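News > Press Releases > Home Robotics

Wirkero opens its kitchen chore trials to everyone

8 September 2023 - People ask me all the time whether a robot can tidy the kitchen yet, and my answer at Wirkero is "sort of, come and look!" So we're putting our simulated kitchen trials out in the open, the clumsy ones included. The project is called Sengar, and it sticks to the dull stuff: drawers, cabinet doors, things on the counter.

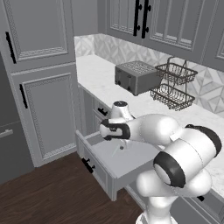
Page last changed: 8 September 2023

Drawers sound easy, and I thought so too (I was wrong). An arm has to find a skinny handle, pull straight, and keep its own elbow away from the cabinets. Sengar gives it 100 chores, and our partners at Skavirer score each one over 3,000 simulated runs. To pass, a chore has to come out right in 70 percent of them. Only 2 have passed so far, both of them drawers!

Counters are a lot harder. A marble top gives you plenty of room, but then there's a wire basket rack right where the arm wants to swing.

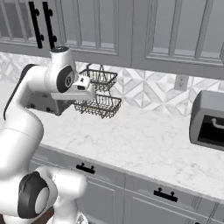
And that's before you ask it to pick anything up. I'd love to tell you your dishes are covered by November, but they aren't, and I'm still doing mine by hand. What I can promise is a second set of scores that month, with low cabinet doors added, where the arm has to fold way down to reach.

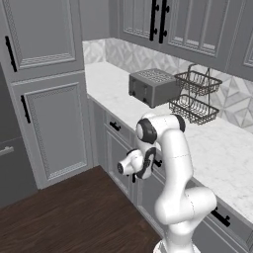
How to get the trials

Every run, good or bad, is free to download from Grarko, our public library. Reporters who'd like a walk-through can write to the Wirkero press desk, and I'll be the one writing back.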